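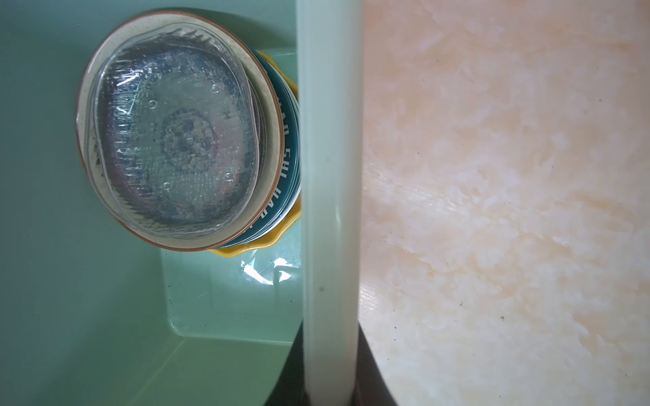 싱크대 작업 운용규칙 개정안, 14조 좀 봐주세요

자유토론 > 현장운용 > 규칙/안전

반쯤마른행주
저희 팀(Pultent 쪽 주방 작업)에서 운용규칙을 새로 쓰고 있습니다. 기존 문서는 제목이 "임시"인데 벌써 여러 해째 임시입니다. 9월 2일까지 의견을 모으기로 했고, 다른 조항은 대충 합의가 됐는데 14조에서 사흘째 싸우는 중입니다. 원문 그대로 옮깁니다.

14조 (적재) 대야 안의 식기는 2단을 초과하여 쌓지 아니한다. 투명 용기는 적재물의 최상단에 두지 아니한다. 대야 바닥에 고인 물은 작업 개시 전 제거한다.

제가 썼습니다. 쓸 때는 참 훌륭한 문장이라고 생각했습니다. 그런데 운용하는 분들이 이걸 보고 "그럼 설거지를 왜 로봇한테 시키냐"고 하시네요. 현장에서는 다들 어떻게 하시는지 궁금합니다.

국자도둑
마지막 문장에서 웃었습니다. 설거지 대야에서 물을 빼고 시작하라니 수영장 물 빼고 접영 시키는 격 아닌가요.

저희는 Festiris 현장인데 물은 그냥 둡니다. 대신 손목 쪽 방수 커버 상태를 시작 전에 눈으로 보고 서명합니다. 서명란이 있으니까 보긴 보더라고요. 없을 때는 "봤다고 생각한다"가 기본값이었습니다.

반쯤마른행주
물 조항은 변명을 좀 하자면 방수 때문에 넣은 게 아니고 반사 때문입니다. 고인 물에 조명이 하얗게 맺히면 깊이 값이 엉망이 됩니다. 한번은 그릇 가장자리가 아니라 빛을 집으러 가더군요. 아주 정성스럽게요.

meter_maid
그건 조명 조항으로 가야죠. 원인이 반사면 반사를 규제하고 물은 건드리지 마세요. 규칙에 이유가 안 적혀 있으니까 운용자가 수영장 소리를 하는 겁니다. 저희 규칙서는 조항마다 "왜"를 한 줄씩 답니다. 두꺼워지긴 했는데 전화 문의가 줄었습니다.

노란접시파
2단 제한은 저도 반대요. 집에서 설거지해 본 사람이 쓴 조항이 맞는지. 현실의 대야를 보세요. 밥그릇 밑에 접시, 그 밑에 가장자리 물결치는 접시, 맨 위에는 누가 반찬통 하나 뒤집어서 얹어 놓고 갑니다. 크기도 모양도 재질도 제각각이에요. 그걸 2단으로 예쁘게 정리할 사람이면 그냥 씻었겠죠.

국자도둑
반찬통 얹은 사람 저희 현장에도 있습니다. 매번 다른 사람인데 매번 같은 자세로 얹습니다.

반쯤마른행주
그래도 단수 제한이 아예 없으면 언젠가 탑이 옵니다. 실제로 7월에 왔습니다. 사기그릇이 세 개 깨졌고 보고서는 열한 쪽이 나왔습니다. 그릇 한 개당 거의 네 쪽입니다.

Xiaoyan Lu
Bukico에서 절차서 관리하고 있습니다. 여기는 실명이 기본이라길래 실명으로 가입했더니 저만 실명이네요.

14조에는 서로 다른 규칙이 섞여 있습니다. "쌓지 아니한다"는 준비하는 사람한테 하는 말이고, 정작 로봇 앞에 이미 쌓인 더미가 왔을 때 어떻게 할지는 한 글자도 없습니다. 저희는 이렇게 나눴습니다.

준비 규칙: 시험 목적이 적재가 아니라면 깨지는 식기 위에 다른 식기를 올리지 않는다.
운용 규칙: 더미를 만나면 맨 위 물건부터 하나씩 집는다. 두 개가 같이 들리면 들어 올리지 말고 제자리에 내린 뒤 정지한다.
판정 규칙: 맨 위 물건이 무엇인지 확정되지 않으면 집지 않고 운용자를 부른다.

단수는 안 셉니다. 높이로 제한하고, 기준은 대야 테두리입니다. 테두리보다 올라오면 사람이 덜어냅니다. 자가 필요 없고 논쟁도 짧습니다.

노란접시파
테두리 기준 좋네요. 저희 건 대야가 하도 깊어서 테두리까지 채우면 그릇 가게 개업입니다만.

meter_maid
저는 판정 규칙 쪽에 토를 달겠습니다. "확정되지 않으면 집지 않는다"를 문자 그대로 지키면 투명 플라스틱이 올라온 날은 종일 운용자만 부르다 끝납니다. 투명한 통 너머로 아래 그릇 무늬가 비치면 인식 쪽에서는 무늬 있는 통인지, 통 밑에 무늬 있는 그릇인지 오락가락해요. 겉면에 물방울이랑 거품까지 붙으면 더하고요. 저희 로그에서 호출 사유 1위가 그겁니다. 2위는 운용자가 자기를 실수로 호출한 것입니다.

Xiaoyan Lu
맞습니다. 그래서 호출 횟수에 상한을 두자는 말이 나왔는데 제가 반대했습니다. 상한을 두면 상한을 넘긴 다음에는 확신 없이 집어도 된다는 뜻이 되어 버립니다. 귀찮음을 줄이려다가 규칙에 구멍을 내는 거죠. 차라리 투명 식기만 모은 별도 시험을 따로 돌리세요.

국자도둑
반대로 저는 상한 찬성입니다. 호출이 너무 잦으면 운용자가 화면을 안 보고 승인만 누릅니다. 저희 쪽에서 해봤어요. 승인까지 걸린 시간을 뽑아 보니 사람이 눈을 깜박이는 것보다 조금 긴 정도였습니다. 규칙은 완벽하게 지켜졌고 기록도 깨끗했죠. 아무도 안 봤다는 점만 빼면요.

Xiaoyan Lu
그 경우라면 상한을 넘겼을 때 할 일이 "집는다"면 안 되고 "작업 종료"여야 합니다. 그렇게 쓰시면 저도 찬성하겠습니다.

국자도둑
작업 종료면 저는 퇴근하나요?

Xiaoyan Lu
보고서를 씁니다.

국자도둑
상한 반대로 돌아서겠습니다.

alemayehu_3층
Alemayehu 프로젝트에서 청소랑 정비 합니다. 조항 얘기 다 좋은데 대야 바깥도 좀 봐주세요. 대야 테두리랑 조리대 가장자리 사이에 좁고 어두운 틈이 생기는 배치가 많은데, 거기로 숟가락이 들어갑니다. 그리퍼도 따라 들어가려고 합니다. 저희는 작업 영역 도면에서 그 틈을 금지 구역으로 칠했습니다. 색은 빨강이고요. 효과는 색보다 여유 거리를 넉넉히 준 데서 나왔습니다.

그리고 조리대가 대리석 무늬면 얼룩이랑 무늬랑 구별이 안 됩니다. 이건 로봇 얘기가 아니고 제 얘기입니다. 점검표에 "조리대에 이물질 없음"이라고 체크할 때마다 양심이 조금씩 닳아요.

노란접시파
ㅋㅋㅋ 저희도 똑같습니다. 점 무늬가 들어간 상판은 점검 담당자 괴롭히려고 만든 물건 같아요.

반쯤마른행주
틈은 생각도 못 했네요. 추가하겠습니다. 금지 구역은 대야를 옮길 때마다 다시 그리시나요?

alemayehu_3층
원칙은 그렇습니다. 실제로는 조리대에 테이프로 대야 자리를 표시해 놓고 거기서 안 움직입니다. 테이프는 물에 젖으면 떨어지니까 작업 시작할 때 확인하고요. 원칙보다 테이프가 셉니다.

행주보다키친타월
저는 좀 삐딱한 소리를 하겠습니다. 다들 그릇 얘기만 하는데 사람 손 얘기가 없어요. 호출받은 운용자가 대야에 손을 넣어서 반찬통 하나 휙 치워 주는 순간이 제일 위험합니다. 로봇은 멈춰 있는 것처럼 보이고 본인은 2초면 된다고 생각하거든요. 손이 들어가기 전에 정지 버튼, 손이 나오고 작업대에서 물러난 다음에 재개. 이게 14조보다 앞에 와야 합니다. 그릇 적재가 14조인데 손은 몇 조인가요?

반쯤마른행주
...23조입니다.

행주보다키친타월
그릇이 손보다 아홉 칸 귀하군요.

meter_maid
이건 농담으로 넘기면 안 되겠네요. 순서 바꾸세요. 아무리 잘 써도 뒤에 있으면 안 읽습니다. 저희는 교육할 때 첫 장만 벽에 붙이는데, 첫 장에 없는 조항은 현장에서 존재를 모릅니다.

국자도둑
재개 버튼은 반드시 손 넣었던 본인이 누르는 걸로 하세요. 옆 사람이 친절하게 눌러 주는 걸 봤습니다.

Xiaoyan Lu
동의합니다. 저희는 재개 전에 소리 내서 "손 뺐음"이라고 말하게 합니다. 다 큰 어른들이 싱크대 앞에서 손 뺐다고 외치는 모습이 우습긴 한데, 시행한 뒤로 이 항목은 지적 사항이 없습니다. 교육 자료는 Meifang Yuan 님이 만드셨고, 그분이 외부 공유를 허락하시면 올려 보겠습니다.

노란접시파
식기 비용 얘기도 하나만. 저희는 연습용을 전부 개당 2,000원짜리로 통일했습니다. 깨져도 마음이 안 아파서 좋은데, 그러니까 또 다들 막 다뤄요. 진짜 사기그릇에 진짜 유약, 옆면에 글자 박힌 접시 같은 걸 섞어야 운용자가 긴장합니다. 이걸 조항으로 쓰는 방법은 모르겠습니다.

meter_maid
"식기는 아까운 것으로 한다"

행주보다키친타월
그건 총무팀이 싫어합니다.

반쯤마른행주
정리해서 다시 올립니다. 수정안입니다.

1조 (손) 대야 및 작업 영역에 손을 넣기 전에 정지 버튼을 누른다. 재개는 손을 넣은 사람이 작업대에서 물러난 뒤 직접 한다. 이유: 멈춘 것처럼 보이는 것과 멈춘 것은 다르다.
14조 (적재) 식기 더미는 대야 테두리를 넘지 않게 한다. 맨 위부터 하나씩 집고, 두 개가 함께 들리면 내려놓고 정지한다. 이유: 7월 보고서 참조.
14조의2 (투명 용기) 맨 위 물건이 확정되지 않으면 집지 않고 운용자를 호출한다. 호출 상한은 협의 중.
14조의3 (반사) 대야에 고인 물은 그대로 둘 수 있다. 다만 반사로 깊이 값이 튀면 조명 각도를 먼저 조정한다.
15조 (틈) 대야와 조리대 사이의 틈은 금지 구역으로 지정하고, 대야를 옮기면 다시 지정한다.

행주보다키친타월
1조 문장 괜찮습니다. 14조 이유는 다시 쓰세요. 열한 쪽을 누가 참조합니까.

국자도둑
"조명 각도를 먼저 조정한다"의 주어가 없습니다. 주어가 없으면 제가 합니다. 늘 그랬습니다.

alemayehu_3층
15조에 테이프 넣어 주세요.

반쯤마른행주
테이프는 부속서로 뺄까 하는데요.

alemayehu_3층
부속서는 첫 장에 없잖아요. 본문에 넣어 주세요.

반쯤마른행주
넣었습니다. 폭이랑 색상도 정해야 한다는 의견이 방금 내부에서 들어와서, 그건 새 글로 올리겠습니다.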